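3. The Table Assembly Task

3.1 Why we picked furniture

I'll start with how we got here, because the choice of task ended up shaping nearly everything else in our project. Our class, the September section of the robot manipulation course, split into teams, and each team had to pick one assembly job and stick with it for the whole term. Most teams went for pegs and holes. We wanted something that looked a bit more like a thing you'd own, so we went with toy furniture (I had just spent a long evening with a flat-pack desk, and I was still mad about it!). Armelle Lefèvre, who taught the lab half of the course, liked the idea and told us to keep the parts small and the rules simple.

We printed everything ourselves in white plastic. White was the cheapest spool on the shelf, and it turned out fine against a dark table, though we did have to play with the lights for two afternoons before the markers stopped washing out. We called our parts set Rinen and the control code Todberg, and those are the names I'll use from now on. The code from the year before was called Irstead, and we borrowed its camera calibration almost line for line.

3.2 Setup

The work area is a black tabletop with a green cloth hung behind it. We have one arm with a parallel gripper and a camera at the wrist, plus a fixed camera that looks at the whole table. Parts carry square black-and-white markers, so we can get a pose for each one without training anything. I know that feels like cheating to some readers. We talked about it a lot as a team, and we decided that for a class project we'd rather spend our time on contact and motion than on finding parts.

The plate is the piece I care most about in this section. It's flat and wide, it lies right on the table, and the gripper has to get hold of it before anything else can happen. It has four markers on top, which sounds like overkill until a finger comes down in front of one of them. With four, the pose estimate can lose a marker or even two and still hold steady. The tray has only one, on its front wall, and we paid for that later on (see Section 5). 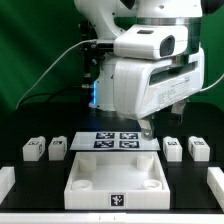
Figure 2. The gripper over the marked plate, with the four-post tray in front and the small blocks to either side.

You'll notice that the plate and the tray sit quite close together. That was a choice, and we argued over it. Seixas, the planner we started from, likes to lift a part high, swing it over, and come straight down. With the parts close together we could skip most of the swing, and the whole move got shorter and a lot less scary to stand next to. The downside is that the fingers need to be careful about the tray walls on the way in.

3.3 Collecting demonstrations

We drove the arm by hand with a small controller and saved every run, good or bad. By the end of the term we had 367 demonstrations. The first batch was rough, I won't lie. I kept closing the fingers too early, and my teammates kept coming in at an angle that pushed the plate away from the gripper. We left those runs in the set and tagged them, and they came in handy when we wanted to teach the policy what a bad approach looks like.

Each run starts with the arm above the plate and stops when the driver presses the end button. We cap a run at 2000 time steps, mostly so a forgotten recording doesn't fill up the disk (it did once, overnight, and the whole lab heard about it). Between runs we nudge the plate and the tray by hand, and sometimes turn them a little. We tried using a random number sheet for this and gave up, as setting parts to an exact angle by eye took longer than the run itself.

3.4 What counts as a success

We score a run as a success if the plate ends up resting on the posts and stays there after the fingers let go. A plate that hangs off one post is a failure, even if it looks nearly right. We test each version of the policy in blocks of 10 runs, with the same person resetting the table for the whole block, and we write down what went wrong in plain words next to the score. Those notes became the failure groups in Section 4, where I go through the grasp errors first and then the placing errors.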